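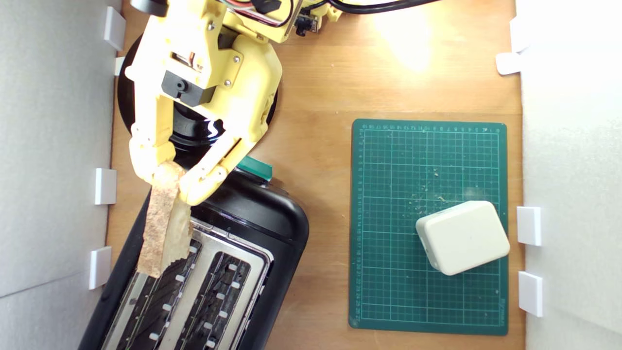
Bread going into the left slot, Keststead open day.

Small arms and hobby robotics > Shows and visits

Keststead open day, toast demo

ludivine_b
Posts: 1,134
3 Jan 2020

I went to the open day at Keststead before Christmas and said I would write it up. Most of the rooms were closed to visitors, so I spent nearly all my time at the toaster table. It is a small yellow printed arm over a wooden table with low white walls on both sides. The toaster is on one side and a green cutting mat is on the other. The job is to take a slice and put it in the toaster.

Each run was started by Safta Voicu, who set the table up between goes and answered questions. I watched 8 runs. On 5 of them the slice went in cleanly. On the others it caught the metal at the edge of the slot and the arm stopped, and she moved it back by hand. They do not push the lever down during the open day, so no toast.

I liked it. It is slow, but you can follow what it is doing, and I was able to stand close to it.

qjacquet
Posts: 100

Thanks for the write-up. Five out of eight isn't great for putting bread in a slot. Covell had an arm loading a rack at their open day last April and I didn't see it miss.

Was the toaster fixed down? It's on a diagonal in your photo. If they square it up to the table the arm has far less to sort out.

ludivine_b

I asked about that. It isn't fixed. Safta moves it a bit between runs on purpose, and the mat stays where it is. The bread goes down in a slightly different place too.

qjacquet

Then I'd want to know how far she moves it. A centimetre is one thing. If it's turned through a proper angle I'll take back some of what I said.

ilham_bennani

I think the Covell comparison is unfair. That rack was bolted down and the parts were all the same moulded plastic. Bread bends and sheds crumbs, and no two slices have the same edge. Look at the mat, there are crumbs on it.

I was there in the afternoon and saw fewer runs than Ludivine. The part I found interesting was the grip. It has two plain fingers and it holds the slice upright between them. I expected it to squash the bread and it didn't do that on any of the runs I saw.

qjacquet

Fair enough on the bread. I still think a guide on the toaster would fix most of the misses. It's what anyone would do in a factory.

ilham_bennani

In a factory, yes. I wouldn't want to fit a guide to the toaster at home.

eugenie_p

Does anyone have a picture with the arm out of the way? I'm trying to build something similar with my Rey kit and I can't work out how much room they leave between the toaster and the mat.

ludivine_b

Try this one. The arm is back at the top of the table and the bread is on its little white dish on the mat. You can see the strip of bare wood between the two sides, though I didn't measure it.
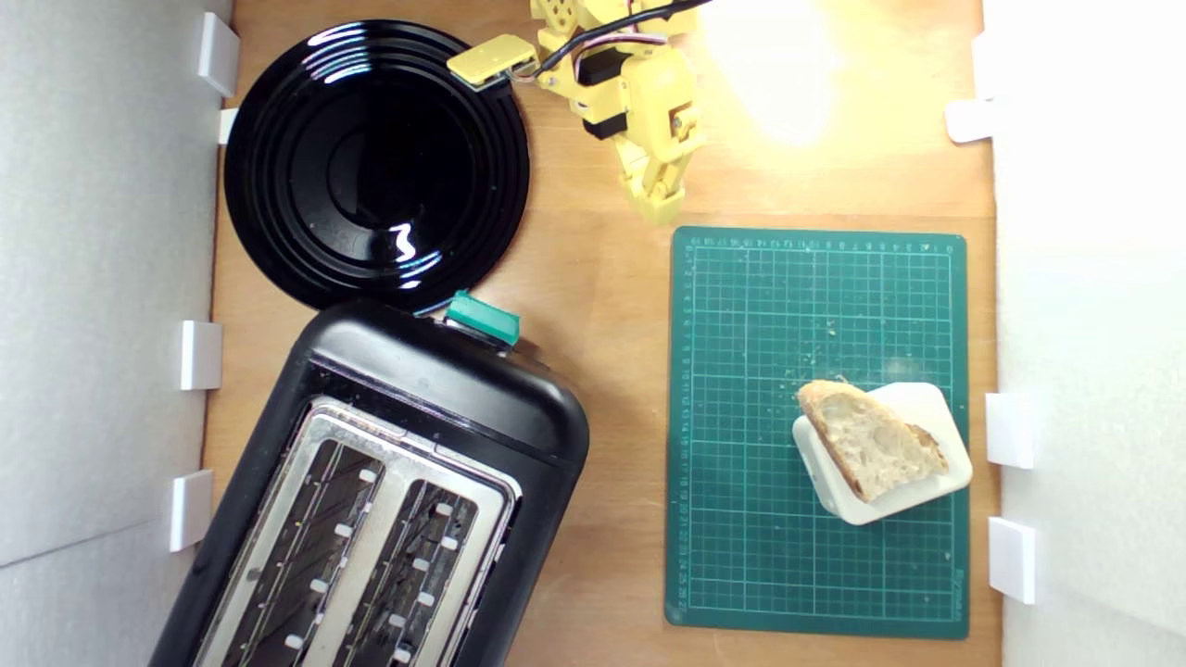 Re: Table layout and building your own

eugenie_p

Perfect, thank you. The mat has a grid and rulers on it so I can work out a fair bit from that. I had put my toaster at the back under the arm, which was clearly wrong. Is the round black thing the base of the arm?

ludivine_b

I didn't ask, sorry. In the second photo it looks like a plate with rings in it, sitting at the end of the toaster.

qjacquet

Whatever it is, leave it out of your first version. Get the slice into the slot before you add anything else to the table.

ilham_bennani

Agreed on that one. Eugénie, start with stale bread, it holds its shape better. There is another open day at Sellodness in April if you want to see a similar table in person. I don't know yet whether you have to book.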